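Workberg Regional Airport Puts Limits on Its AI Baggage Trial

Airport says software will have to prove itself over 14 weeks before any wider purchase

Last updated: October 28, 2020

WORKBERG — Workberg Regional Airport will begin a trial of machine learning software in its baggage hall in December, and it is asking passengers, airlines and other airports not to expect too much from it.

The trial covers 3 of the hall's baggage belts and will last 14 weeks. The software, a product called Nudska, is supplied by Prosteck. It reads belt sensor data and tries to warn maintenance crews before a jam or a motor fault stops the line. The airport has not agreed to buy the product. It has agreed to test it, under terms that let either side walk away at the end.

Airports have been offered a great deal of artificial intelligence in the past few years. Workberg has sat through many of those presentations, and most of them had the same gap: plenty of slides on what the system could do, and very little on what it had done, in a building of this size, with equipment of this age. The airport's baggage system was put together in stages and the oldest belts were never designed to report anything to anyone. A program that works well in a new terminal may have little to work with here.

Why baggage, and why now

Passenger traffic is far below normal this year, and the airport would like it to be otherwise. The quiet does make it easier to take belts in and out of service without delaying flights. It also makes the results harder to trust. A lightly loaded belt jams less often, with or without clever software watching it, and the airport does not intend to give Nudska credit for bags that were never on the line.

To deal with this, maintenance staff will run a test load of 700 bags through the trial belts at set times, including overnight. The same load will go through a matching set of belts that Nudska does not watch. Results from the two will be compared by Pearce, an engineering firm that has no stake in the product and is paid a flat fee by the airport whatever it finds.

What will be measured

In its sales material, Prosteck says the software caught 79 percent of belt faults before they caused a stoppage at an earlier site. Workberg has asked for the records behind that figure and has received part of them. The part it has seen does not say how many false warnings were raised along the way. For a small crew, that number matters as much as the first one. A warning at two in the morning means somebody leaves another job, opens a panel and looks. If nothing is wrong, the time is gone, and after enough of those calls people stop hurrying.

Pearce will therefore report on warnings that were right, warnings that were wrong, faults that came with no warning at all, and hours spent by staff on each. It will also report on how the software behaves when a sensor fails, something the airport's older sensors do regularly.

The full report will be published on the airport's website. Prosteck may add a written reply, but it will not be able to edit the findings. Both parties have signed off on this.

What the trial does not include

No cameras pointed at passengers are part of this project. Nudska does not use faces, names, ticket records or phone signals. It receives belt speed, motor temperature, vibration and power draw. The airport was offered an add-on that tracks crowding at the bag claim and turned it down — the staff on the floor can already see when bag claim is crowded.

No jobs are being cut as part of the trial, and the regular inspection schedule for the belts stays as it is. The software will not be able to stop or start a belt. It can send a message, and a person decides what to do about it. The airport knows that "a person decides" is a phrase found in almost every announcement of this kind, so the rule has been written into the contract, and the control system has no connection that would allow anything else. 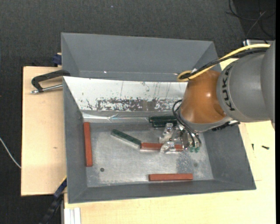

Cost

The airport is paying for Pearce's work, for staff overtime on the overnight test loads and for a small number of added sensors, which it will keep. Prosteck is providing the software for the length of the trial without a license fee. Free trials have a way of turning into yearly bills, and the airport has asked for the full price of a long-term license in writing before the first belt is connected. That price will appear in the published report next to the results, so readers can judge one against the other.

If the software does well, any purchase would still go out to open bidding. Prosteck would be free to compete along with everyone else. If it does poorly, the sensors stay, the software comes out and the money set aside for a license goes back to ordinary belt repair — a line in the budget that could use it.

For airlines and tenants

Airlines using the trial belts will receive a schedule of test loads before the work starts. Bag cutoff times are not changing. Ground handlers may see maintenance crews in the hall at unusual hours and should keep the service lane clear as they normally would. Any delay linked to the trial should be reported to the baggage duty desk, and those reports will be passed to Pearce as part of the record.

About Workberg Regional Airport

Workberg Regional Airport serves business, leisure and cargo customers with a single terminal and a shared baggage hall. Notices on terminal projects, including this one, are posted in the newsroom section of the airport's website.

Media questions may be sent to the airport's communications office. Technical questions about Nudska should go to Prosteck.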